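Borrowing a Table from the Nisstead Furniture Library: Your Questions

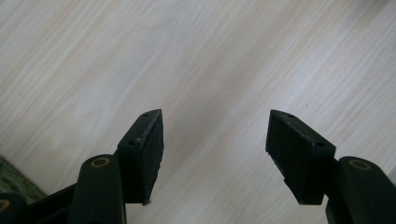 Nisstead Furniture Library — Loans Desk

Hi, I'm Viola, and I answer the loans desk email. Most of what lands in my inbox is on this page, so have a look before you write (but do write if you're stuck!).

How long can I keep a table?
Loans run 14 days. You can renew twice by email, unless another member has put a hold on it.

Do I need to be a member?
Yes, and it's $44 a year per household. Roommates count as a household, I've had that one a lot.

Will it fit in my car?
Folding tables, almost always. The dining tables, no way — ask Guido Marino about the van, he keeps the calendar for it.

I spilled something. Am I in trouble?
No! Wipe it up with a damp cloth and tell me when you bring it back. Please don't sand it or put anything on it from the hardware store. We had a lovely oak one come home with a coat of deck stain and I'm still a little sad.

Can I use one for a yard sale?
Sure, as long as it comes inside at night.

What about chairs?
Chairs go through Garnet Penner, and he needs more notice than I do, especially in January when the school concerts are on.

Can I donate a table?
We'd love that, but send me a photo and the measurements first. The back room is pretty full right now and I can't take anything over 44 inches wide until spring.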